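Ziltus-users mailing list
Subject: Re: Gripper height drifts over a shift, tray contact too hard
Date: 22/09/2025

> We run one Ziltus arm at a tabletop cell, pick and place out of a plastic
> tray. After homing in the morning the fingers stop just clear of the tray
> floor, where we want them. By early afternoon they press on it, and the
> controller logs a soft contact warning on almost every cycle. Re-homing
> clears it for a while. We have already swapped the finger pads and
> re-taught the tray point twice. Firmware is current. Is this the elbow
> encoder, or do we have a mechanical problem?
>
> Also, is there any point in running the Idilura calibration script again
> if the numbers it gives look fine?

I would leave the encoder alone for now. A bad elbow encoder on this arm usually shows up as jumps, and it shows up in both directions. You describe a slow sag in one direction that goes away on homing. We had the same thing on our Kirnindale cell, and there were two causes stacked on top of each other.

The first was the base clamp. The arm is mounted off the side of the table, so any give at the base is multiplied by the full reach by the time you get to the fingers. Check the clamp bolts with the arm powered down and supported. Do not check them with the arm parked over the table holding its own weight, they will feel tight when they are not. Ours took most of a turn on the two inner bolts. Mark them with paint pen afterward and look at the marks once a week.

The second was the homing routine itself. The stock Idilura script homes cold and takes its gravity offsets from that one pose. The offsets are correct for a cold arm and wrong for a warm one. What we do now:

1. Power up and run the warm-up loop for 60 cycles with no payload.
2. Home.
3. Move to the tray point at low speed, fingers closed and pointing straight down.
4. Step down in the smallest increment until the contact flag sets. Record Z.
5. Back off, repeat, and compare. If two readings disagree by more than six counts, stop and go back to the clamp.
6. Write the new offset to the tool frame. Leave the taught point as it is.

Step 6 matters if you have more than one taught point. Re-teaching the tray, as you did, hides the error at the tray and leaves it everywhere else on the table.

On your second question, yes, run it again, but look at the raw residuals and ignore the pass/fail line. The script passes anything under 2000, and that limit is far too loose for table work. Our arm was passing at 1532 while it was visibly leaning on the tray. I would want it in the low hundreds before trusting it near a rigid surface.

Do the contact check with the table dressed the way it is in normal use. We tried it on a cleared table first and got a nice result that did not hold, the reason being that the approach path changes when the planner has to clear other objects, and the elbow ends up in a different pose.

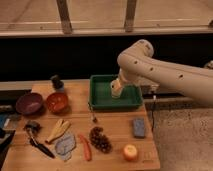 The tray should be in its usual place for this too. If it slides, tape it down for the duration of the check and take the tape off again before you run the job. Watch the fingers as well as the log. Ours are soft enough to flex a little before the flag sets, so the recorded Z is always slightly lower than first touch. We subtract a fixed amount for that. Yours will be different if you are on the Coppens fingers, they are stiffer.

One more thing to look at while you are down there is the cable run under the arm. If it hangs free, make sure it has enough slack that the base axis never pulls it tight at the end of travel. A tight cable will not cause your drift, but it will put noise on the contact reading and you will chase it for a day.

If the clamp is good and the warm offset still moves over a shift, post the residuals from a morning run and an afternoon run, both taken at the same tray point. Then it may be worth talking about the elbow. The lead time we were quoted on an encoder board runs into October, so I would want to be sure before ordering one.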